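12 Apr 2024

Gundton leisure polo, second fabric lot from Marciniak. Same 13 wash cycles as the December lot, same detergent, line dried.

- Collar: holds shape. Slight curl at the left point on two of the samples.
- Crest: embroidered version fine. Heat-transfer version lifting at the lower edge after the last cycle.
- Body: shrinkage in length is within the limit we agreed with the club. Width unchanged.
- Color: the navy is a shade redder than the match jersey under the shop lights. Wilma Jacobs checked it by the window and agrees.

I would drop the heat-transfer crest from the adult sizes. The kids' sizes can stay as they are until the thread price is settled.
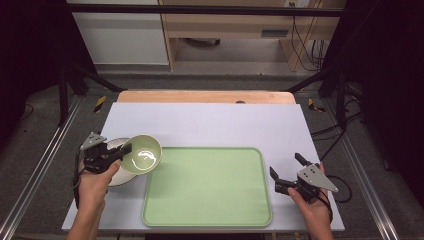
Abrasion on the shoulder panel was run to 2000 rubs. Light fuzzing, no broken yarns. The Druddale knit from last season had a visible thin patch at the same count, so the heavier yarn is worth keeping. Pilling on the cuffs is still the weak spot. Try the tighter rib next.

Order quantity from Drerstead is now 494 pieces, hoodies not included. They want the sponsor mark moved from the chest to the sleeve. Needs a new placement template; the old one sits too close to the seam on the small size.

To do:

- ask Marciniak for the dye recipe on this lot
- recut sleeve template, small and medium
- repeat crest test at the lower press temperature
- Wilma to send the rib swatches

Hoodie zipper test not started. Pullers are still on order.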